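Is a countertop ice maker worth it, or am I being sold something?

Posted in Kitchen & Small Appliances

We have people over most Sundays and I make iced tea and lemonade for anyone who turns up. I currently use trays in the freezer plus a bag from the gas station when I run short. My brother-in-law swears by his Prirby countertop ice maker and keeps sending me links. The box says 29 pounds a day, which sounds like a number somebody in marketing came up with. There's also a Walix for $138 that looks like the same machine with a different sticker on it.

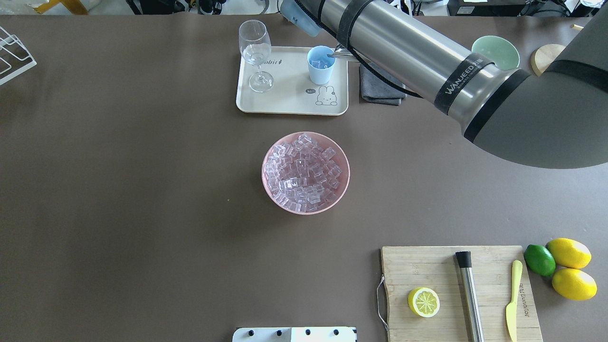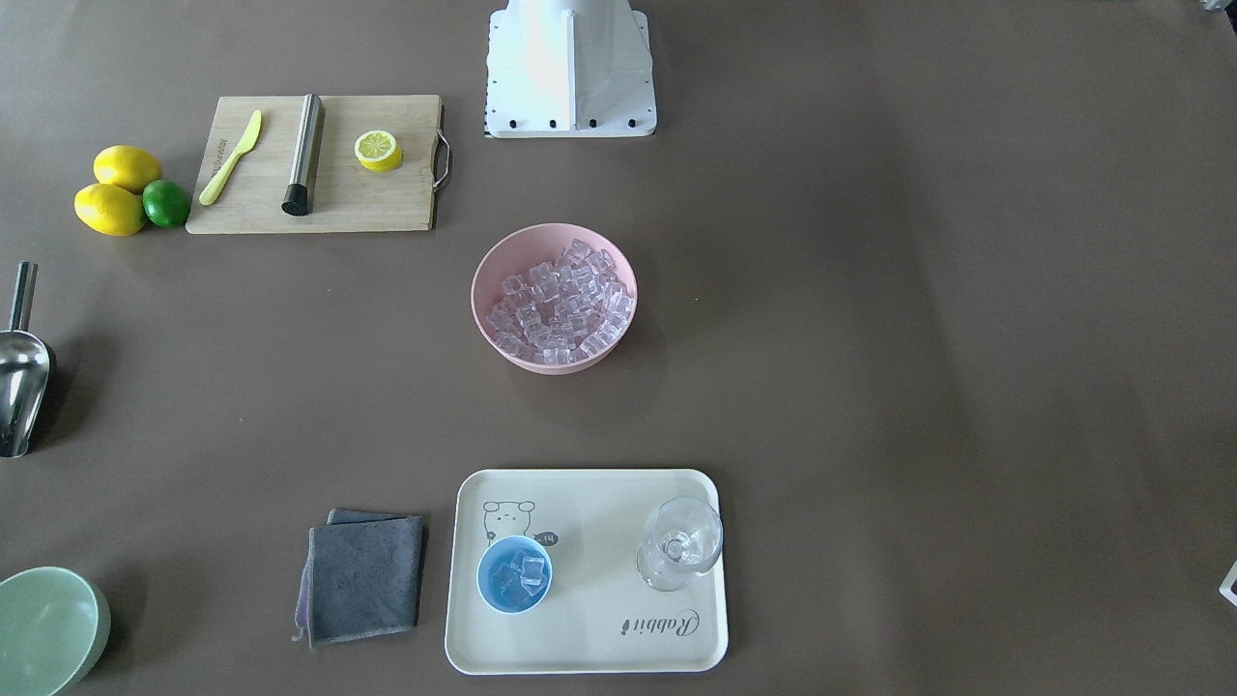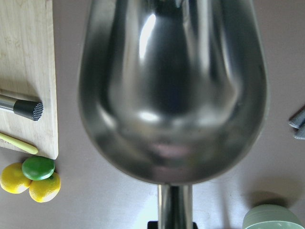 Sobia Qureshi

Before I hand over the money I'd like to hear from people who have owned one of these for more than a week. Every review I find was written the day it came out of the box, and half of them admit at the bottom that they got it free.

What I want to know:

Does the ice stay frozen in the basket, or do you have to keep moving it to the freezer? If I have to keep moving it, I don't see what I've gained over trays.

How bad is the cleaning? The manual I found online says to run a cleaning cycle every few days, and I know myself well enough to doubt that will happen.

Is the "nugget" ice worth paying for? Those machines start at $400 and the ones under that seem to get returned a lot.

We have hard water, if that matters. Counter space is tight. I have a normal top-freezer refrigerator with no ice maker and no water line, and the landlord isn't going to run one.

dmk_in_tulsa

I've had the Walix for two summers so I'll give you the unexciting version.

The daily number is technically possible if you stand there all day emptying it and adding water. In real life the basket fills up, the sensor trips and it stops. Mine holds enough for maybe one pitcher and a few glasses. And no, it doesn't keep anything frozen. The basket is insulated and that's all. The ice melts slowly, the water drains back into the tank, and the machine makes new ice out of it. People describe this as a feature. I suppose it's one if you never go on vacation and leave it half full, which I did, once.

First batch comes out in less than 15 minutes on mine, but it's small, hollow and already wet. It's gone in a glass of tea before you've sat down. By the third or fourth batch the pieces are decent. If you want ice for a party you start the day before and bag it as you go, and at that point you're using your freezer anyway.

Cleaning: you have to do it. Hard water makes it worse. I got white flakes in the ice in the first month and switched to filtered water from a pitcher, so add the cost of filters to whatever they're charging. I run vinegar through when I remember, then two tanks of plain water, and throw out the first ice afterward or your lemonade tastes like salad.

It's also loud. Not terrible, but there's a fan the whole time and then a clatter when the ice drops. We keep ours in the laundry room now.

Would I buy it again? Probably not. I'm not getting rid of it either, though.

Pat H.

just get bagged ice. its cheap and you dont have to clean it

garnet_and_rye

I'd push back a little on the bagged ice advice, only because it comes in one size and it's usually stuck together in a brick by the time you get home. Fine for a cooler, annoying in a glass.

For one day a week of guests I wouldn't buy a machine. Get two large-cube silicone trays with lids. I have the Frota ones, and I'd guess any brand works as long as the lid fits tight, which is what keeps the ice from tasting like last month's fish. Fill them Wednesday, dump them in a freezer bag Thursday, fill them again, and so on. By the weekend you have a full bag and you've spent very little. Bigger cubes also melt slower, so the tea doesn't go watery.

A tip that costs nothing: chill the tea first. A lot of people complain that their ice is weak when they're pouring hot tea over it. If the pitcher has been in the fridge overnight you'll use far less.

On nugget ice, I've used a friend's Daton and it's nice to chew on, I'll give it that. It also melts fast because of all the air in it. I can't see paying that much for a texture. She has had it repaired once already and the company made her ship it at her own expense, so read the warranty page before you read the reviews.

If you do end up buying a machine, buy it from a store with a counter you can carry it back to, and keep the box until October.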